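How a Pin Tumbler Lock Works

A lock is a machine that stays shut until the right shape is pushed into it. The most common kind is the pin tumbler lock. It is used in front doors, desk drawers, and many padlocks.

The parts

The part that turns is called the plug. The plug is a round metal bar with a slot cut through it for the key. It sits inside a larger piece called the housing, which does not turn.

Small holes are drilled down through the housing and into the plug. Each hole holds a pair of pins, one on top of the other. The lower pin is the key pin. The upper pin is the driver pin. A tiny spring above them pushes both down.

When there is no key in the lock, each driver pin sits partly in the housing and partly in the plug. It acts like a bolt, and the plug cannot turn.

What the key does

A key has cuts along one edge. Some are deep and some are shallow. As the key slides in, each key pin drops into a cut. If the cut is the right depth, the gap between the key pin and the driver pin lines up exactly with the edge of the plug. This edge is called the shear line.

When every gap is on the shear line, nothing blocks the plug and the key can turn it. If even one cut is wrong, one pin still crosses the line and the lock stays shut.

How many keys are possible?

Take a lock with four pins. Suppose each cut can have 8 different depths. The number of possible keys is 8 x 8 x 8 x 8, or 4,096. Makers leave some of these out. A key with all its cuts the same is too easy to copy, and a very deep cut beside a very shallow one makes a weak key. A small lock maker such as Nallska might use only 1,470 of them.

Padlocks

A padlock carries its own bolt. The metal loop at the top is the shackle. In many padlocks, one leg of the shackle has a notch cut in its side, and a latch inside the body fits into the notch. Turning the plug pulls the latch back and frees the shackle.

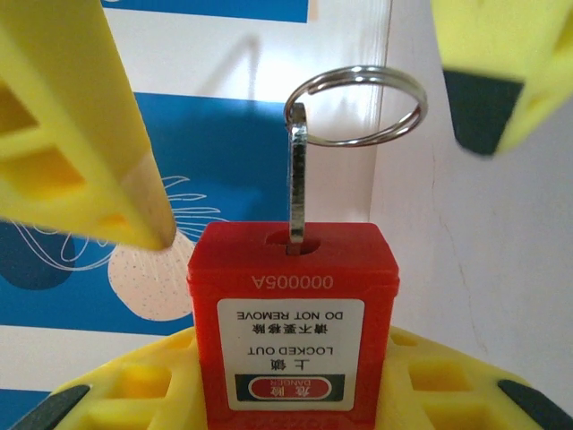

A red plastic lockout padlock with a key ring through its shackle.

Lockout padlocks are used by people who repair machines. The worker switches off the power and puts a padlock on the switch - the machine cannot be started until the lock is removed. Never touch a lock like this if you find one.

Words to know

Driver pin: the upper pin in each pair.
Key pin: the lower pin, which touches the key.
Plug: the part that turns.
Shackle: the metal loop of a padlock.
Shear line: the edge between the plug and the housing.

Text by Eino Kiiskinen. Next in this series: Hinges.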